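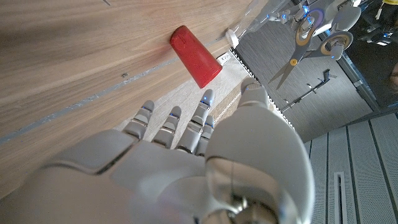

Frequently Asked Questions: Demonstrator Program
Grulwood Center for Assistive Automation

This page answers questions commonly received from prospective demonstrators, partner organizations, and visitors to the Teleoperation Laboratory. Applicants should read it in full before submitting the interest form.

General

What does a demonstrator do?
A demonstrator guides a two-handed robot through everyday tasks while the system records the movement of the arms and fingers together with the view from the cameras. The recordings are used to train control software that will later attempt the same tasks without a person in control.

Which tasks are currently being recorded?
The present series, Trodel, covers work with common household items on and near a tabletop: picking up cups, handling bottles and caps, passing an item from one hand to the other, and using simple hand tools. A task list is issued at the start of each session.

Is the robot operated remotely or moved by hand?
Both methods are used. In remote sessions the demonstrator wears a pair of sensing gloves and the robot's hands follow the demonstrator's own. In hand-guided sessions the arms are placed in a low-force mode and the demonstrator moves them directly. Most Trodel tasks are recorded remotely. Hand guiding is reserved for slow tasks with few finger movements.

Eligibility and Training

Is technical experience required?
No. Applicants must be 18 or older, able to sit or stand comfortably for the length of a session, and able to wear the gloves on both hands. Left-handed applicants are encouraged to apply.

How long is the training?
Training takes 6 hours and is divided into two visits. The first covers safety, glove calibration, and free practice. The second consists of supervised recordings, which are reviewed but not added to the collection.

What standard must be met before recording begins?
A trainee must complete 11 consecutive practice tasks without a supervisor's intervention. Speed is not assessed. Trainees who do not meet the standard may repeat the second visit once.

During a Session

What should be done if an object is dropped or knocked over?
Continue if the object can be reached. Recovering a fallen cup is a valid part of a demonstration, and such recordings are kept and labeled as recoveries. If the object is out of reach, say "stop" and wait for the supervisor to end the recording. Do not enter the marked area while the arms are powered.

May the robot handle sharp tools?
Scissors may be used in tasks that list them. They must be held by the handles and may not be opened or closed while another person is inside the marked area. Knives are not used in any current task.

Why do the fingers sometimes lag behind the gloves?
A short delay is normal. A longer one usually means that the gloves require recalibration, a procedure that takes less than a minute. Demonstrators should report the delay and should not try to correct it with larger or faster movements.

How many demonstrations are needed?
The target for the Trodel series is 2000 accepted demonstrations. Recordings are rejected for missing camera data, incorrect starting positions, or long pauses. Rejection does not affect a demonstrator's standing or payment.

Records and Privacy

Is the demonstrator recorded?
Glove movements are recorded under a participant code. Cameras are directed at the work area, although a demonstrator's hands or arms may appear in hand-guided sessions. Sound is not recorded.

Who has access to the recordings?
Access is limited to laboratory staff and to Belhaj Robotics, the Center's partner in this series. Any other use requires the written approval of the Center.

Can a recording be withdrawn?
Yes. Written requests are accepted until the series is closed. Recordings already used to train a released version of the software can be deleted from storage, but their effect on that version cannot be reversed.

Visiting the Laboratory

Where do sessions take place?
Sessions are held in Room 318 of the Daditz Building. Visitors must sign in at the front desk and wear closed-toe shoes. Long hair must be tied back, and rings and bracelets must be removed before the gloves are put on.

When will new demonstrators be admitted?
The next intake opens in January. Interest forms received before then will be held and reviewed in the order of arrival.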